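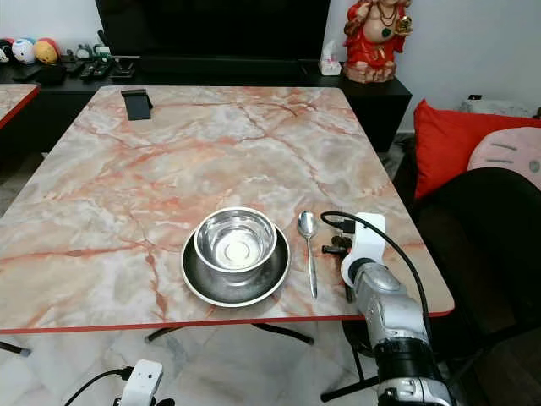

Soup stains on faux marble table top, how to get out?

1 min read

Karlijn Van Wijk
Beet soup, left overnight. Pink top with veins so you barely see it but I know its there. Tried dish soap 3 times. Dont want to dull the shine. Help, guests in November

Inna Melnychuk
Baking soda + water, thin paste. Leave 20 minutes, wipe with soft cloth. No scrubbing!! Did mine that way, shine still fine. Test a corner first tho

Siebe Stevens
bleach

Els De Bruijn
Not bleach, mine went yellow. Second the baking soda. If theres still a shadow try rubbing alcohol on a cotton pad, quick, then rinse. And use a plate under teh bowl next time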